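Monday, November 27, 2023

## Drikmont Closes Its Sixth Year of Small Business Grants

The Drikmont Enterprise Office completed its annual grant cycle this month. A total of 227 applications were received from founders across the three counties we serve, and 8 were selected for funding. Awards will be released in two payments, the second of them following a progress review in April.

Applicants this year came from a wider range of towns than in any earlier cycle. Abera, which had not previously sent us an entry, produced two of the finalists. I would like to thank Suqin Lu, who read every submission from the manufacturing and textiles group and returned written comments to each founder.

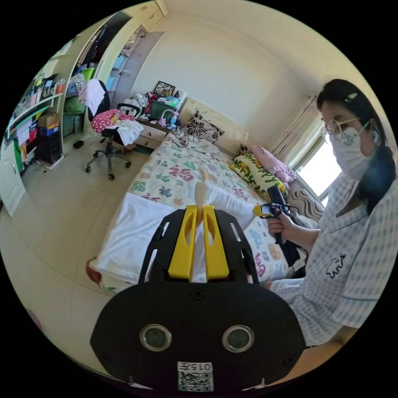
## Changes to the Mentor Program

Mentors logged 1,901 hours with member companies over the year. Beginning in the new cycle, each company will be paired with one lead mentor for 6 months, after which either party may request a change. Quentin Delaunay will oversee the pairings from our Pirkel office.

Several founders have asked whether companies with existing revenue remain eligible. They do, provided that they have not received an award from this office in the past two years.

## Shared Space at Loltard

The lease on the second floor of the Loltard building has been renewed. Member companies may reserve meeting rooms by the half day, and requests should be sent to the front desk by noon on the preceding business day. Parking permits issued under the old lease remain valid until they expire.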